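I have now lived in Fultport for two years and I would like to report on the soup situation.

Every household in this town makes the same soup. White beans, cabbage, a smoked ham hock, vinegar at the end. Every household will also tell you that every other household makes it wrong.

I moved here from Urkow, where soup was a thing you had when your teeth hurt. I was not prepared.

First week in the house, Kimie Nakajima from across the street brought me a quart of it. I said it was delicious. She asked what I thought of the vinegar. I said I liked the vinegar. She nodded for a long time and went home, and I understood I had joined a side.

The sides, as best I can tell: vinegar in the pot, or vinegar at the table. There used to be a third group who used pickle brine. They're spoken of the way you'd speak of people who moved to Drandari.

The Fultport library has a folder of clippings on this. An actual folder, with a tab. The oldest is a letter to the paper complaining that the church supper had "gone over to the bottle." No follow-up that I could find. I assume somebody was buried under the parking lot.

So last September I decided to make it myself. How hard could beans be.

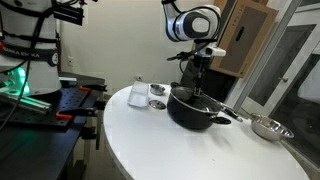
Yuto Kawaguchi wrote back before I'd even posted the recipe to say that if I was using canned beans he would rather not know, and that his grandmother soaked hers overnight with a bay leaf and threw the leaf out in the morning so guests wouldn't see it.

Yuto, I was using canned beans. I'm sorry you had to find out in public.

For the record, I've since done it with dried. It took all of a Saturday and I ate at 9:40 at night standing up. Was it better? Yes. Was it a Saturday better? I'd like to see the math.

Things I have been told to add by people who swear they add nothing: caraway, a potato, half an apple, the rind off a piece of cheese, "just a little" mustard, a second ham hock.

Satish Pant told me the secret is to leave it alone. Then he lifted the lid, added salt, tasted it, added salt, and told me again.

Also learned: you don't call it bean soup. You don't call it cabbage soup either. It's "the soup." At the diner the menu says SOUP and then, in smaller type, OTHER SOUP.

The other soup is tomato. I have never seen a person order it. I think about ordering it the way some people think about robbing a bank.

Entered the spring supper anyway. It's a blind tasting, which means the bowls have numbers on them and everyone knows whose is whose. I was number 7. Came in almost last. The one below me had curry powder in it, so I'm told that hardly counts as losing to me.

Kimie voted for me, or says she did. She also said next year I could stand to be braver with the cabbage. I've been turning that over since.

Anyway, beans are soaking. Vinegar in the pot. Come and get me.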